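May – bench notes, finish adhesion on the Sturkgate panels

Started at 8:15. Carrying on from the last entry. The question is still why the satin topcoat peels off the test panels in sheets when it holds fine on offcuts from the same batch of steel. Cristian thinks it's the degreaser. I think it's the flash time between primer and color. We agreed to change one thing at a time, which we didn't do last round and which is why the last round told us very little.

Panels: 16 cut from the same sheet, deburred by hand, numbered on the back with a scribe. The marker numbers used before bled through the primer, so no more marker. Half were wiped with the old degreaser, half with the Kunero one that came with the last order. Two wipes each, clean rag for the second wipe, rag thrown out after each panel. That used up a lot of rags. Need to reorder, and get the lint-free ones this time, as I picked fibers out of three panels with tweezers before priming.

Sanding: 320 dry on all of them. Panel 7 got a deeper scratch from something caught under the pad. Left it in the set but flagged it.

Primer went on in two light coats. Booth was at 68 F on the wall gauge and the humidity reading was jumping, so I don't trust it. The gauge has been doing this since it got moved next to the door. Cristian Valderrama has a second one at home and will bring it in.

Flash times: odd numbers got 10 minutes before color, even numbers got 34. I picked 34 because that's how long the phone call from Flisovby took. They want the brackets in the same gray as last year and they want a sample card before they commit. I told them they'd have it after this test and not before. They were fine with that.

Color coat on all panels, then satin on top. Some dry spray along the top edge of panels 3 and 4, from holding the gun too far out when I reached over the rack. The rack should be turned so I can work it from the long side. I wrote that in the last entry as well.

Cross-hatch results after an overnight cure:

Old degreaser, short flash: flaking along the cuts on all four, worst on 7, which may be the scratch.
Old degreaser, long flash: small chips at the corners of the squares, otherwise holding.
Kunero, short flash: flaking again, a bit less than the first group.
Kunero, long flash: clean on three, one chip on panel 14.

So the flash time matters more than the wipe, at least at this temperature. Cristian's degreaser idea isn't dead though, as the Kunero groups came out better both times. He points out that four panels per group isn't much and he's right. I'd like to see it on a second sheet of steel before changing the work card.

Tape note: the first roll of test tape was old stock and lifted almost nothing, even on panels I could flake with a fingernail. Switched to a new roll and redid the whole set. Threw the old one away. If anyone finds another roll in the drawer with the yellowed core, throw that away too.
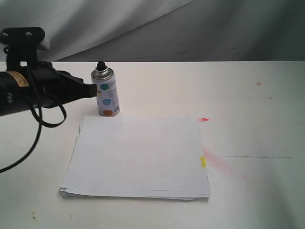 Also tried wet sanding the primer on two leftover pieces, 800 grit, very light pressure. The surface felt better but the topcoat pulled off one of them almost whole. I don't think primer this thin should be wet sanded at all – it went through to metal at one corner and I didn't see it until the color was on. Not going further with this.

Stock: the Cabrera primer is down to the last tin. The invoice for the previous lot came to 133 and I'd rather order two at once and pay shipping one time. Thinner is fine. Mixing cups are fine.

Next round: new sheet, Kunero wipe on everything, flash times of 20, 30 and 40 minutes, four panels each. Keep the fan on low for the whole session. Last time it was on high for the first coat and I only turned it down afterward.

To do: turn the rack, move the gauge away from the door, sample card for Flisovby once the next set has cured. Panels from this set are on the top shelf, face up. Please don't stack them.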